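핸드그리퍼 고무 홈 안쪽이 자꾸 더러워지는데 관리 어떻게 하세요?

작성자: 차른콜 | 카테고리: 그리퍼·엔드이펙터 > 유지보수

안녕하세요! 손에 들고 쓰는 그리퍼에 푹 빠져 사는 입문자입니다. 가운데에 검은 고무로 된 V자 홈이 있고 안쪽에 주름이 잡혀 있는 타입이에요. 지금까지 2000회 넘게 잡았다 놨다 했는데 요즘 얇은 물건이 홈 안에서 살짝 돌아갑니다. 처음엔 딱 물려서 정말 기분 좋았거든요ㅠㅠ

알코올로 닦아도 되는지, 고무를 갈아야 하는지 궁금합니다. 바닥에 깔린 좁은 틈은 면봉도 안 들어가네요. 마커 큐브 위치도 다시 맞춰야 할까요?

답변 3개

답변 1 (채택됨)
작성자: Girish Tiwari

오, 저도 똑같은 걸로 한참 씨름했어요! 고무부터 사지 마시고 청소 먼저 해 보세요. 저는 Tivumo 작업할 때 400회마다 한 번씩 합니다.

1. 전원을 끄고 홈이 위로 오게 둡니다.
2. 에어블로어로 주름 사이 먼지를 불어냅니다. 가까이 대고 세게 쏘면 더 깊이 들어가니 비스듬히요.
3. 미지근한 물에 중성세제를 아주 조금 풀어 부드러운 칫솔에 묻히고, 주름 결을 따라 닦습니다. 알코올은 고무 재질을 모르면 일단 보류!
4. 그늘에서 40분 말립니다. 드라이어는 쓰지 마세요.
5. 얇은 띠를 홈에 세로로 끼워 물림을 봅니다. 손으로 살살 밀어 보고 좌우로 돌아가면 3번부터 다시 하세요. 저는 골판지 색 나는 띠를 쓰는데 밝은색이라 검은 고무 사이에서 기울어진 게 바로 보여서 아주 좋아요.

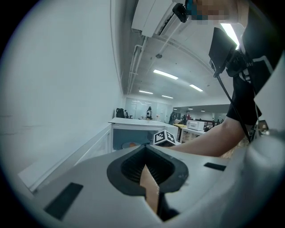 6. 마커 큐브는 고무를 떼지 않았다면 그대로 두세요. 저는 카운터 모서리에 올려 두고 쓰는데, 청소만 한 날은 건드리지 않습니다. 고무를 교체했을 때만 다시 맞추면 됩니다.

이렇게 해도 돌아가면 그때 고무 교체예요. 주름 끝이 반들반들해졌으면 수명이 다 된 겁니다. 새 고무 끼운 날 그 쫀쫀한 느낌, 진짜 최고예요!

댓글
차른콜: 와 감사합니다! 3번까지 했는데 벌써 물이 새까매요. 띠는 두께가 어느 정도면 될까요?
Girish Tiwari: 평소 잡는 물건이랑 비슷하면 됩니다. 너무 두꺼우면 틈까지 안 내려가요.

답변 2
작성자: Paracha83

저는 그냥 물티슈로 닦는데 별문제 없던데요.

답변 3
작성자: Charoen Kamolrat

1번 답변에 하나만 보탤게요. 본체의 검은 사각 패드 쪽으로는 물기가 흐르지 않게 마스킹테이프를 붙여 두면 편합니다. 끝나면 테이프 바로 떼시고요, 오래 두면 끈적임이 남아요. 그리고 청소한 날짜랑 횟수를 꼭 적어 두세요. 저도 12월에 고무를 바꿀 예정인데, 기록해 둔 걸 보니까 언제부터 미끄러졌는지 한눈에 보여서 재밌더라고요!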